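Jun 28, 2018, by Nandi Molefe
Last updated 2 days after first publication

A morning at the Bodgate bus depot

The open day at Bodgate started at seven, before the morning peak was finished, and I think this was a good decision. Visitors could see the depot while it was working. Grullel, the company that runs the town buses, keeps 113 vehicles there. On a normal weekday 98 should go out, but the operations office told us that the real number is often lower.

We were taken first to the workshop. It has six pits, and four of them had buses over them. The foreman spoke mostly about gearboxes. A gearbox for the older buses must be ordered from abroad and the waiting time is 24 weeks, so the mechanics take parts from buses that will not run again. He did not like this method, but he said it keeps the Xaba route alive.

After the workshop we saw the washing lane, the fuel pumps and the small room where the cash boxes are opened. Photographs were not allowed in the cash room. The company wants to introduce a travel card in August, first on the Flonora line only, and the drivers are waiting for it with some impatience. At present each driver must give change, keep the time and watch the doors.
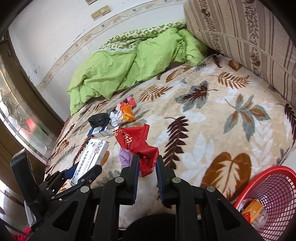
A woman in our group then asked why the company speaks about cards when people in Flonora stand at the stop for an hour. She said the first bus at 5.10 is already full when it comes, and that the minibuses charge double when it rains. Several visitors agreed with her, and the tour stopped for a while near the fuel pumps.

The answer from the operations office was quite direct. The Flonora line has nine buses and needs 14. The council pays a subsidy for each kilometre, but the payments arrive late - the last one by more than 30 days - and the company buys diesel every week. Two extra buses are promised for the early morning. I asked for a date and did not receive one.

The last part was a ride in one of the repaired buses, along the ring road to Xaba and back. The seats were new and the brakes were smooth, although the rear door needed two attempts to close. The driver has worked on this route for 11 years. He showed us the stop where the shelter was removed and never replaced, and people now wait under the wall of the school.

The depot will open to visitors again next year. Entry is free, but you should wear closed shoes.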